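## 4.2 Setting up contact labels in Rurkik 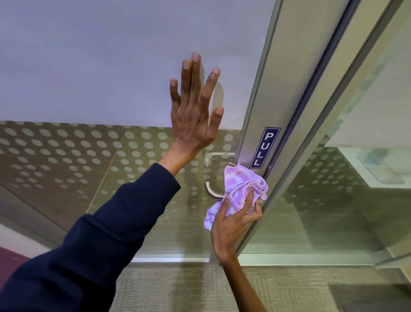
Rurkik splits each hand into its own track before the planner reads a clip. Set up both tracks even when one hand does most of the work. The left hand here is pressed flat on the pale panel while the right holds the cloth against the pull handle, so the left track gets `brace` and the right gets `wipe`. Clips like this one also test the glass filter, which has to ignore the room behind the dotted pane.

1. Open the clip and go to frame 1036.
2. Select **Tracks > Split by hand**.
3. Set the contact threshold to 70.
4. Draw the surface mask along the door stile and handle. Leave the glass out.
5. Assign one label per track and save.

**Note:** A cast shadow can be picked up as a second hand. If a third track shows up, delete it and run step 2 again — the labels are kept.

**Caution:** Do not export with the mask unlocked. Versions before 39 write an empty contact file and give no warning.

To check the result, open **Preview** and confirm that 2 tracks are listed.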